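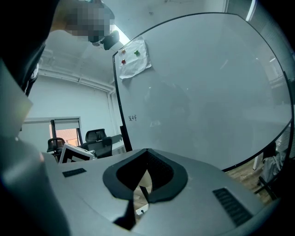 What went wrong with the Aleo hand gripper?
The fingers stopped closing after 11 days of use, and the handle gave no warning light or sound. Zesitbridge, the seller, replaced the unit in 2 weeks – good service, but the new one failed in the same way at 400 cycles. The manual promises 500 before the first check. I like the grip force and the soft handle very much, but I cannot recommend it until this fault is repaired.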